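Fledeck Snack Table by Vanhove

If your afternoons tend to end with a bag or two of something salty, we think you'll love having this dark brownish-gray top to set them down on – it's a friendly, easygoing color.
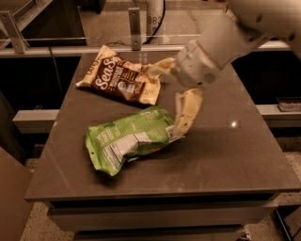
One buyer wrote in to say that crumbs wipe off hers with a damp cloth, and that she wishes she had ordered the bench as well. The bench is back in July! Tables ship in 10 working days.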